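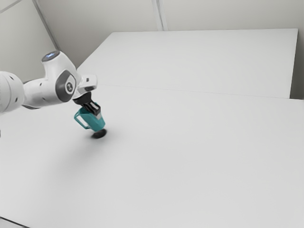

Chapter 3
Clay, Glaze and the Kitchen Table

Reading time: 10 minutes

Most of the pottery ever made was made to be used at meals. Museums tend to show the exceptions, such as burial jars, temple figures and painted vases given as prizes. The ordinary bowl and cup were broken, thrown on a heap and replaced. For the historian this is good luck. A broken pot does not rot or rust, and it has no value to anyone who might want to melt it down. Rubbish heaps are therefore full of tableware, and much of what we know about how people ate comes from them.

This chapter looks at the drinking cup. It asks how the shape of a cup is connected to the drink inside it, to the way the clay was fired, and to the furniture on which the cup was set down. Chapter 2 dealt with cooking pots, and some of the terms introduced there (body, slip, temper, foot) are used again without explanation. Readers who skipped it should look at the glossary first.

3.1 Earthenware and stoneware

Clay changes permanently when it is heated above 600 degrees Celsius. Water held in the structure of the clay is driven off, and the material can no longer be softened and reshaped. A pot fired only a little past this point is hard enough to handle but remains porous. Left full overnight, it will leave a damp ring on the table.

Earthenware is fired hotter than this but still stays porous unless it is glazed. Stoneware is fired hotter again, until the body partly melts and closes up. The difference matters a great deal for cups. A porous cup takes up a little of whatever is poured into it, and after a season of use it may smell of old beer or milk. Glaze solves the problem as long as it stays whole. Once it chips at the rim, liquid gets in behind it and the damage spreads.

Potters in many regions went on making earthenware long after they knew about stoneware. The usual reason was fuel. A hotter kiln burns more wood, and wood had to be cut, carried and dried. The right clay was also needed, and many clays slump or bloat at stoneware temperatures.

3.2 The Tidgate cups

The site at Tidgate gives us an unusually full record of one small pottery. Excavation of the waste heap behind the kiln produced 3659 sherds, nearly all of them from drinking vessels. They were sorted and drawn by Ieva Bite, whose catalog is used throughout this chapter.

The earliest cups are tall and narrow, with no handle. They have thick walls and a wide foot, and they would have stood well enough on an uneven board. Later cups are shorter and have a single strap handle, pulled from a strip of clay and pressed on at two points. In many of the failed pieces the handle has come away at the lower join. Bite argued that the handles were added when the clay of the wall was already too dry, and that the fault lay with the pace of work in the shop.

Beathag Niven took a different view. She made 10 copies of the handled form in local clay, attaching the handles at various stages of drying, and found that the lower join failed most often when the strap was thicker than the wall. The two explanations do not exclude each other — a hurried potter may well have cut thick straps — and the question is still open.

3.3 Handles and hot drinks

A handle is useful on any cup, but it becomes much more useful when the drink is hot. It would be easy to conclude that the Tidgate potters added handles when their customers began to drink something hot. The evidence does not support this. Handled cups were used for ale in many places, and bowls without handles are still used for tea in others. In the highland workshops at Ñahui, studied by Rosaura Ticona, cups for hot broth were made without handles and held by the rim and foot.

Custom has to be considered along with comfort. Section 3.4 turns to the tables themselves, and to what wear on the foot of a cup can tell us about the surface beneath it.

Nellell Textbooks, all rights reserved | Contact | Back to top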